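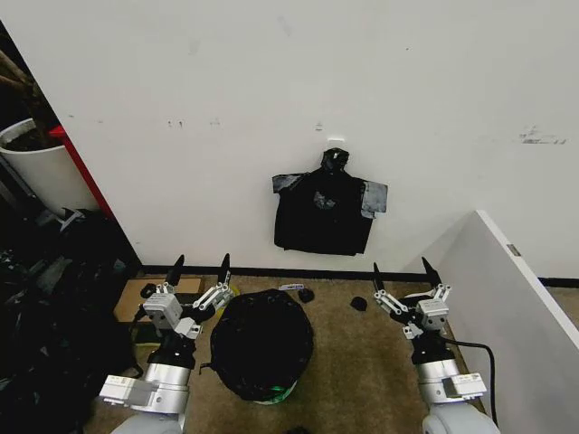 4.2 Hooks and what is hung on them

The two sites differed in how much storage they gave people for clothing. Purves had a row of lockers by the entrance, while Grandungate had wall hooks and little else. We had expected clothing at Grandungate to end up on chair backs, and in the colder months much of it did. The hooks were used more than the layout plans suggested, and for a narrower range of garments.

Light garments went on the hooks first. A short-sleeved shirt takes up very little depth when hung by the collar, and it can stay on a bare stretch of wall without getting in anyone's way (Figure 2). The weight is carried at one point, so the collar bunches and the body drops straight down to the hem. Several respondents disliked this and said it left a crease at the neck. They preferred a hanger for anything they meant to wear again the same day, but the hooks at Grandungate were small and a standard hanger tended to slip off them. Coats were a different matter. Of the 22 people who answered the storage questions, 15 said they would not trust a small wall hook with a winter coat.

Floor space near a hook also mattered. Bags, cables and flattened card gathered at the foot of the wall in some rooms, and plant pots were put there because no desk had room for them. Respondents reached over these things for a shirt but seldom for anything heavier. Where the floor was clear, hooks were used for bags as well, and the wall beside them picked up marks more quickly. We did not try to date the scuffs, as the walls at Grandungate had not been repainted between tenants.

The fit-out guidance issued by Foltel treats hooks and lockers as equivalent, one for one. Our results do not support this. A locker holds a coat, a bag and a change of shoes, and a hook of the kind recorded here holds one light garment. The Prinance survey form has the same problem, as it asks for the number of storage points without asking what kind they are. We return to the wording of that question in Section 5.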